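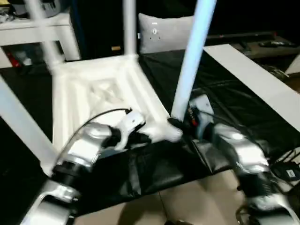
3.2 Chairs and leg joints

The second group of items consisted of small four-legged chairs with a square seat and separate legs. We chose this type because it is common in homes and waiting rooms, and because the leg joint is the part that owners most often report as loose. Three models were bought for the tests and are referred to by their trade names, Molotix, Erner and Li. All were put together from the parts as supplied, using only the printed instructions.

Assembly was done with the seat face down on a cloth-covered surface. The cloth protects the seat, and it also lets the seat shift a little when a leg is pushed home. We left it in place in all trials, as most people would work on a blanket or a rug. Figure 2 shows a white chair in this position, with the legs pointing upward and the crossing ribs on the underside of the seat exposed. The ribs matter for what follows. A seat with a raised outer frame and molded ribs bends less at the corners under load than a flat panel of the same thickness, so more of the movement felt by the sitter comes from the joint itself.

Figure 2. Four-legged chair upside down on the work surface, underside of the seat facing up.

Each chair was loaded at the center of the seat with 46 kg for 200 cycles, then turned over and checked by hand. A joint was recorded as loose if the foot of the leg could be moved 18 mm or more from its rest position with light pressure. Checks were made by the same person throughout (Naa Abugri), who did not know which model had been scored in the previous round. Chairs with no loose joint went on to a further 700 cycles.

None of the Erner chairs had a loose joint at the first check. The Molotix chairs did less well, and the trouble was nearly always in the last leg fitted. By that stage the other three legs are in the way of the hands, and it is harder to press straight down into the corner. Fitting the legs in diagonal order reduced the problem but did not remove it. The Li chairs fell between the two.

Results for the Trerkex stool, which has a round seat and a threaded joint, are given separately in Section 3.3.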